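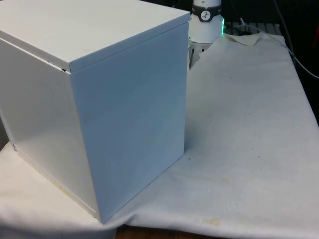
Container on the cloth, seen from the corner.

Drawer opening policy: success rate drops on a cabinet it wasn't trained on. Is this a fair test?

Posted by Kwaku Abugri, 14 May 2024

I'm trying to reproduce the drawer result from the Prolton report. The policy is trained on 2935 demonstrations. I ran 353 trials on small white cabinets and counted 263 as successful. The report claims better, but it doesn't say what counts as "open."

I counted a trial when the top drawer was out past half its depth at the end and the other drawers were still shut. One end state from the three-drawer cabinet:

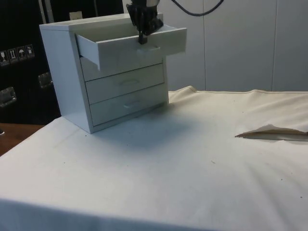
Norbert Simon

Your criterion is stricter than theirs, I think. The group at Grekberg used the same report last year and got an answer by email: any movement past a fixed distance counted, and they did not check the other drawers. So you can't compare your number to theirs yet. Score your trials both ways and give both numbers. If you logged the gripper position you can do most of it without running anything again.

I would also split the count by cabinet. A single rate over all cabinets hides too much. The handles on these are shallow recesses, so a small error in height matters. With four drawers in the stack there are more seams and more recesses to confuse, and I'd expect the misses to be concentrated there. Look at the moment the finger is at the handle, before any pull. If it's already too high or too low, the problem is in the approach and more pulling demonstrations won't help. On the four-drawer cabinet you want to check frames like this one, with the finger at the top handle and everything still closed:
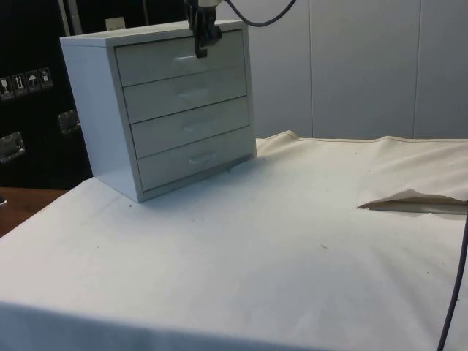
Brandão

Are you moving the cabinet between trials? We had 2 positions in training and it learned the positions. Also I'd flatten the cloth. Wrinkles changed our results some, I don't have numbers for it.

Kwaku Abugri (original poster)

Thanks both. Yes, the cabinet is moved and turned a little before every trial, from a list made in February. I do have gripper logs for all the runs, so I'll rescore with the distance rule and split by cabinet. I'm leaving the cloth alone until that's finished so the conditions stay the same.

Norbert Simon

Fine. Write down the distance you pick. Drerodby used a different one and their table is no use to anyone now.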